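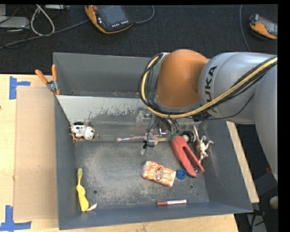

Search this site
Enter keywords

Speaker notes, planning talk, Oct 24, 2020

Slide 1. Say good morning, say the title. Do not read the abstract again, they have it in the program.

Slide 2. The question of the talk: when the arm must take objects from a bin, how much time should the planner spend before it moves? In our first version of Tindau the answer was "until the path is good". This was a mistake and I will explain why.

Slide 3. Two programs. Tindau makes the path. Tapia looks at the bin and gives a list of grasps with a score. They run as separate processes and they share only the grasp list. Speak slowly on this slide, in July people mixed the two names.

Slide 4. The budget. Tindau now has 350 ms for each grasp. If there is no path in this time, we take the next grasp on the list. We try 10 grasps, then we ask Tapia for a new view.

Slide 5. Results from the Prolter test set. 534 attempts, and in 57 of them the first grasp had no path inside the budget. Wait here, let them read the plot. Mention that the walls of the bin are the main reason: long thin objects lying close to a wall give grasps with a high score, but the wrist cannot reach them.

Slide 6. What we changed in the score. Tapia now subtracts a penalty for distance to the wall. It is one line of code. I should have the line on the slide, please check the font size.

Slide 7. Cables. The planner has no model of the cables on the arm. We limit the last joint instead. Somebody will ask about this. Say that it costs us some grasps and we did not measure how many.

Slide 8. Open problems, then the Drindadero link for the code. If there is less than two minutes, skip to the link.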